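Speaker notes: Missed Connections and Disrupted Journeys
Regional Travel Desk Briefing, Prustcombe
27/08/2021

Opening

Good morning, and thank you for coming. This talk deals with what the travel desk does when a booked journey goes wrong between departure and arrival. It does not deal with cancellations made by the traveller, for which a separate note has been issued.

Please keep questions on individual claims for the end. Pause here and check that those joining from the Platholm office can hear.

The scale of the matter

In July the desk handled 151 journeys with at least one change of flight. Of those, 54 were disrupted in some way that required a member of the desk to step in. Most were short delays. In 7 cases the traveller spent an unplanned night away from home.

Stress that the figures cover air travel only. Rail journeys to Illey are recorded by the local office and will be reported in the autumn.

How the trouble begins

The usual cause is a connection that was legal on paper but too short in practice. A traveller arrives at one terminal, must pass through security again, and is expected at a gate in another building before boarding closes. The airline will sell this connection. The desk is under no duty to accept it.
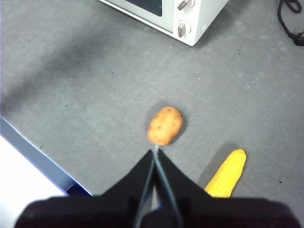 Our present rule asks for a gap of 2 hours between flights where a change of terminal is needed. The rule was relaxed for early departures from Prustcombe, as the choice of onward flights was poor. It is now proposed that the relaxed rule be withdrawn. Allow a moment for comments. The Platholm office has already written in support.

Separate tickets

Explain this slowly, as it is often misunderstood. When both flights are on one ticket, the airline that causes the delay is normally expected to find another way to the final stop. When the flights are on separate tickets, the second airline may treat a late traveller as a person who did not turn up, and may also cancel the return.

Separate tickets are sometimes much cheaper. The desk will still book them on request, but only where the traveller's manager has agreed in writing to meet the cost of a missed flight.

Bags are a further point. On separate tickets a checked bag will often have to be collected and handed in again. Travellers should be told this at the time of booking and reminded the day before they leave.

What the traveller should do

- Call the desk before joining the queue at the airline counter. Seats on the next flight may go while the traveller is standing in line.
- Keep every boarding pass, including those for flights that were not taken.
- Ask the airline for the reason for the delay in writing.
- Keep receipts for meals, local transport and the hotel.
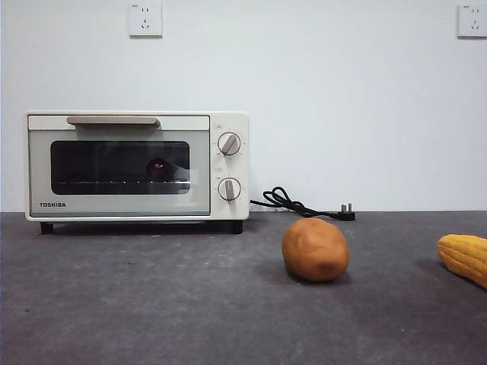

What the desk will do

The member of staff on duty will open a record in Alipour, our booking system, and note the time of the first call. A new route should be offered by telephone and confirmed by message. If no seat can be found that day, the desk books a room near the airport and pays for it directly. Travellers should not be asked to use their own card unless the hotel will accept nothing else.

Overnight flights need particular care. A person who has flown through the night and missed a morning connection should be offered a rest before a further long flight, even if an earlier seat is free. The choice remains with the traveller - the desk should simply make sure that it is offered.

Claims

Claims go to the Prustcombe office with copies of all receipts. Forms with no booking number will be returned. Remind managers that their approval is needed before the form is sent.

Close with questions, taking those from Platholm first.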